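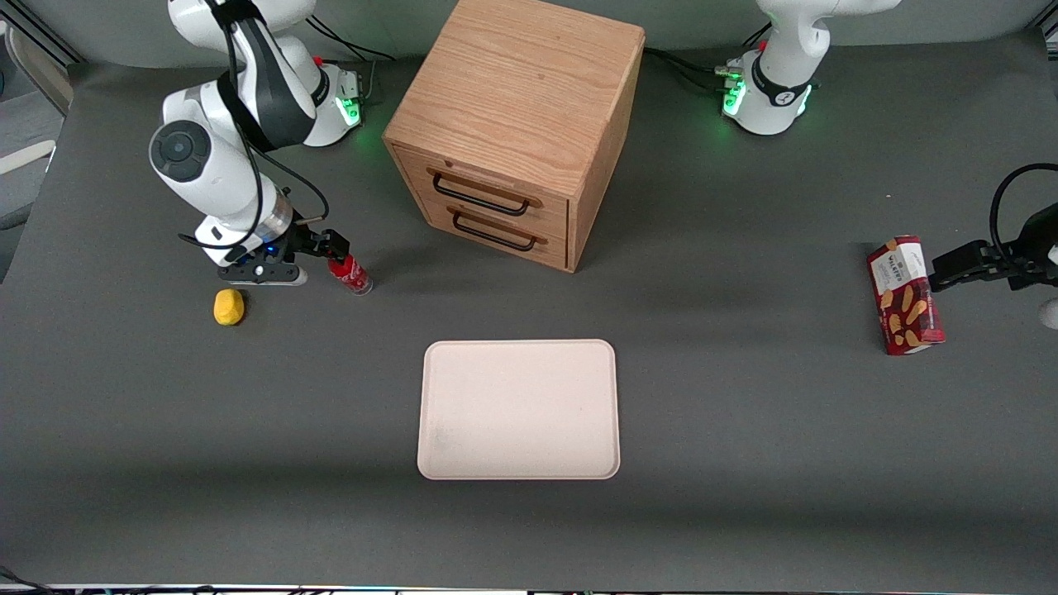 FOR IMMEDIATE RELEASE, 20 February 2019

Clerance opens its snack corner range today. Two pieces to start: Vata, a two-drawer oak cabinet with dark bar handles, and Cervantes, a pale tray with rounded corners and a low rim. Made for small kitchens, office counters, anywhere the biscuits pile up.

First run is 2,000 cabinets. Orders ship from the Kino warehouse begining this month. Trays sold seperately or with the cabinet.

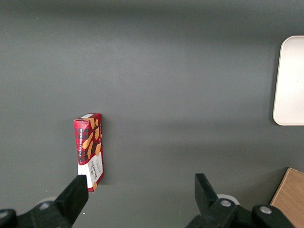
2 min read

Idea is simple. Tea and napkins in the drawers, tray out front, a box of Walkers vanilla shortbread and a can of something cold next to it. Everyone helps themselves. Wipe the tray, done.

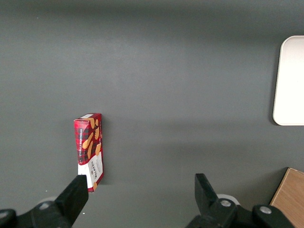 Does the cabinet need to be put together?
It comes in one piece; only the handles go on at home, screws in the top drawer.

Prices and store list on request from the Clerance press desk.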